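**Fodley's refill morning is back, and it's growing!**

The Fodley refill morning returns this Tuesday at 10, in the hall on Bakalis Street, and it has twice the tables it had in June. Bring any clean bottle, jar or tub and fill it with oats, rice, lentils, washing-up liquid or shampoo, paying only for what goes in. The last one drew 180 people, which is wonderful for a village our size, and the lentils had gone by noon.

Tromura, the wholefood shop in Grarkirport, is sending 12 kinds of dried fruit and nuts this time (the smoked almonds are superb). Soup will be on from half past eleven at £2 a bowl, with bread from the school kitchen.

There's a swap shelf too, so if your cupboards are bursting with spare bottles and lidded pots, bring them along and somebody will be glad of them.

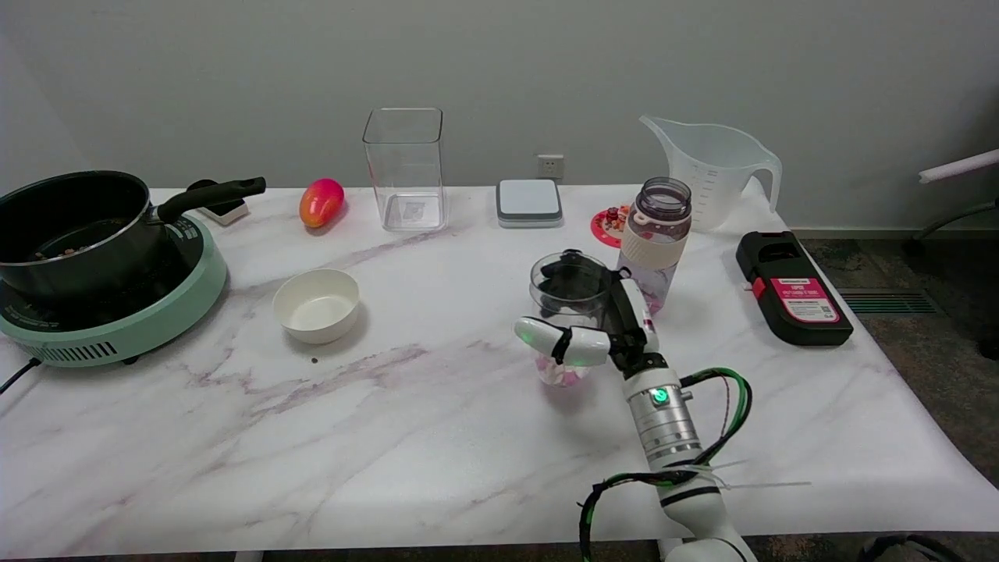 Labels need to be off before you come, and lids should fit properly. Entry is free, under-5s get a piece of fruit, and the number 5 bus from Grarkirport stops right outside.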